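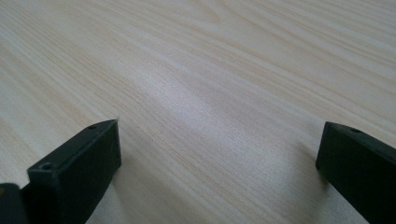

Slide 1: Fingers open over the table, nothing between them.

Hi everyone! Ming-te Chiang, Sekberg. Say hello to Boström's team in the second row.

Start with the fault, it's a great one. Tuesday, the Restarero cell. The arm goes down, closes, lifts, reports a good grip. No part in the fingers! It then carries that nothing over to the bin and lets go of it, very gently. It did this 12 times before Burko hit the stop.

(Wait for the laugh. Water.)

So why did it believe it had something? Back to the slide, point at the gap. The code took "motor stopped" to mean "holding a part." But the motor also stops when the fingers meet each other. Same signal, and we'd been trusting it since May!

The fix, and I love how small it is: check the finger position too. Fully closed means empty. Two misses in a row and the arm parks itself and calls a person.

Then we ran 100 cycles with parts taken away at random. It caught every one. Adds up to 6 seconds when it has to retry, fine by me.

Safety bit, go slower here: a dropped part can look just like this in the log. Check the floor before you restart.

Questions, then the demo.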